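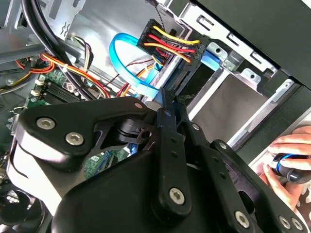 Bought the Mamon backup drive in June, the 2 TB desktop one, after losing a heap of photos. Paid $189 at the place in Stallstead. I've had drives inside a computer before - open desktop case, drive bay, screws everywhere - and didn't want to muck around with any of that again. Wanted a box with a cable. Which is what it is.

Setup first. Plug in, wait for the light, done. The software nags you to register, skip it. First full backup was 1586 files of family stuff plus all my tax junk and it took over 90 minutes, which felt slow. After that it only copies what's changed and you barely notice.

Noise. Not silent. Low hum, and a sort of ticking when it wakes up. Fine in the study, wouldn't want it in the bedroom. Rubber feet help a bit. Put it on a folded tea towel and that helped more.

Colour is a dull grey, shows every fingerprint. Power cord is too short, I had to move the whole desk over. Light on the front is way too bright so theres a bit of tape on it now.

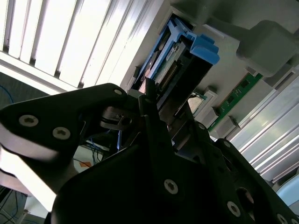

Blue drive carrier, computer case open.

Tested the restore, everyone should. Deleted a folder on purpose and got it back in a few minutes. Dates on the photos stayed correct, my old one used to mangle them. Folder names with accents came back right too - I've got one called Butkienė, my nan's side, and the last program I used turned that into question marks.

Support was ok. Emailed about the cord, got Greer Moncrieff, friendly, answered the same afternoon. No longer cord avaliable though. She said to use a power board, so I did.

Also tried the Plotville app that's meant to let you see your files on your phone. Logged me out twice, then showed an empty list. Deleted it. Maybe it's better on newer phones.

Would I buy it agian? Yeah, for the price. Get a second one if your photos really matter and keep it at someone else's place. Four stars, one off for the cord and that stupid light.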